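Warnstead Sensory Box: Set-up Guide
Section 2. Laying out the corner and the first items

196 shares 2 comments

2.1 Before you start

Choose a spot on the floor with a clear space on all sides. A corner near a cupboard works well, as the pieces can go straight back inside at the end of the day. Check that cupboard doors can still open fully.

Your set (order code 3167) contains the green cloth, the textured pieces and the inventory card. Keep the outer carton. It is used for storage in step 5.

2.2 Setting out

1. Unfold the green cloth and hang it as a backdrop. Light folds do not matter. Do not iron it.

2. Stand any plants to one side. Leaves should not touch the cloth.

3. Put the cardboard box on the floor within reach.

4. Take out the textured pieces one at a time and check each against the card. Start with the spiky orange piece. Its points should spring back when pressed with a thumb.
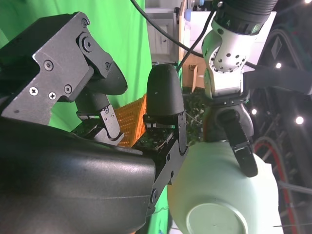 Fig. 2: Orange textured piece, with green cloth, cardboard box and white cabinet behind.

5. Return each piece to the carton after checking, firmest pieces at the bottom. Fold the inventory card once and lay it on top.

Note: Pieces from the older Riviere set are slightly larger. They can be used with this cloth, but the carton lid will not close over them.

CAUTION: Remove any piece with torn or missing points. Small parts can come away and may be swallowed.

CAUTION: Do not leave pieces on a radiator or in direct sun.

2.3 Cleaning

Wash textured pieces in warm water with a little washing-up liquid. Rinse well between the points and leave to dry on a towel overnight. Do not use bleach. The cloth may be machine washed at a low temperature, separately from whites.

Replacement pieces are supplied by Plastell. Quote part 1009 when ordering.

Section text: Amparo Alcaraz. Revised January.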